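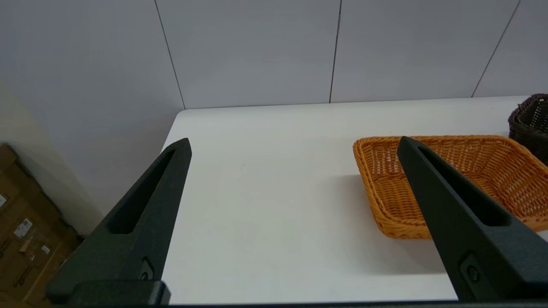 第三讲 编织浅筐的分类、摆放与台面管理

一、本讲范围
本讲讨论桌面用编织筐，只涉及矩形浅型。深筐、带盖筐和悬挂式收纳放在第五讲。课前请读完讲义第二讲中关于经纬结构的部分，术语沿用该讲。

二、基本术语
筐底：承重面，可密编，也可留孔。
筐壁：由筐底向上延伸的部分。浅筐的筐壁高度小于短边长度的三分之一。
卷边：筐口处用编材回绕收束形成的边缘，作用是固定末端并提高筐口刚度。
格状底：编材交错后留有空隙的筐底，透气，细小物品容易漏落。
练习筐一只为橙色系，浅型矩形，条状材料交错编成，筐口卷边，底部可见格状编法；另一只为深棕色，同为编织纹理，置于靠墙一侧。两筐颜色差别明显，适合作分类标识练习。

三、颜色编码
同一台面上用颜色区分用途时，应满足以下条件：
1. 相邻两筐的明度差要大，仅靠色相区分，在弱光下容易误认。
2. 浅色台面上，深色筐轮廓清楚，可放在远处；中等明度的暖色筐放在近处。
3. 一种颜色只对应一类物品，课程期间不得更换。
Carrasco分类法将暖色定为“待处理”，深色定为“已归位”。Wurkberg分类法的规定正好相反。本课程统一采用Carrasco分类法，作业中混用两种方法的，按错误计。

四、摆放位置
设台面为矩形，操作者站在长边一侧。台面按进深分为前区和后区，前区用于取放，后区用于存放。
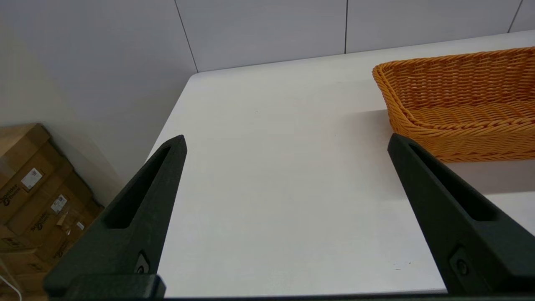
前区的筐，长边宜与台面长边平行，筐口外缘距台面边缘不小于35毫米。筐体不得悬出台面。后区的筐靠墙时应留出38毫米间隙，便于手指从背面扶持，同时避免卷边与墙面摩擦。
筐与筐之间不设固定间距，以单手取出一筐时不碰动另一筐为准。台面其余部分保持空出，作为分拣时的临时放置区，分拣完成后清空。

五、承重
练习用浅筐的装载上限为500克，按均布载荷计算。集中载荷会使格状底局部下凹，编材在交叉点处滑移，空隙扩大。检查方法：将筐放平，沿对角线方向观察卷边，四角应在同一平面内。翘起超过2毫米的筐停止使用，单独登记。
移动已装载的筐时，双手托住筐底两端。只提卷边会使受力集中于筐口，收束处先松脱。

六、清洁
台面用拧干的布沿长边单向擦拭，再检查有无细小颗粒。白色台面上的深色颗粒容易辨认，浅色碎屑需借助侧光。筐体用软毛刷沿编织方向刷，格状底由内向外刷，刷完后翻转轻叩。植物类编材不得浸水。材质不明的筐一律按植物类处理。

七、作业
1. 画出一只矩形浅筐的俯视图，标明卷边、筐底和编织方向。
2. 给定两只不同颜色的浅筐和一张白色台面，写出摆放方案，注明前后区、筐的朝向和边缘距离。
3. 阅读Fouad Twal编写的补充讲义《Denari编法与Pivbridge编法》，比较两种编法的卷边收束方式，三百字以内。
作业于十月的下一次课前提交，图纸使用A4纸，单面，手绘或制图软件均可。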